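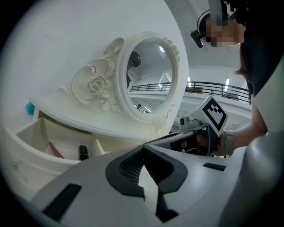 Haltance hand grippers, marker plate keeps drifting

treketti_fan
Posted 20/12/2024
So my right gripper is driving me nuts. I set the marker, run the Lunine calibration, all good, and then 30 grabs later the pose is off again. I've been through the marker mount screws twice. Anybody else got a pair they look after day to day?

benchrat296
Check the cable before you touch another screw! If it pulls on the finger when you close, the whole top end leans a hair and the tracking goes with it. I leave a loose loop down by the wrist and tape it there. Mine went 130 grabs last time without a redo. 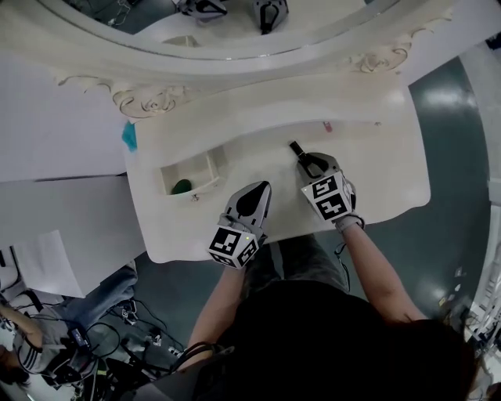

One gripper in each hand over the vanity, cable looped down the right wrist.

slowgear
Don't agree, sorry. I had slack like that and it just caught on stuff (drawer knobs mostly, ask me how I know). I run mine tight up the forearm and put the effort into the finger pivot. Clean it, one drop of light oil, wipe it off. A sticky pivot looks exactly like a bad marker.

benchrat296
Oil on a pivot right next to a camera lens? No thanks. Dry lube or nothing.

slowgear
I said wipe it off lol. Been doing it since October, lens is fine.

treketti_fan
OK, pulled the finger and the pivot was pretty gritty, so slowgear gets that one. I rerouted the cable too, so I guess I won't know which it was. 100 grabs so far and no drift. Do you guys redo the Lunine calibration after every clean, or only if the numbers move?

benchrat296
Every clean. It's quick, just do it.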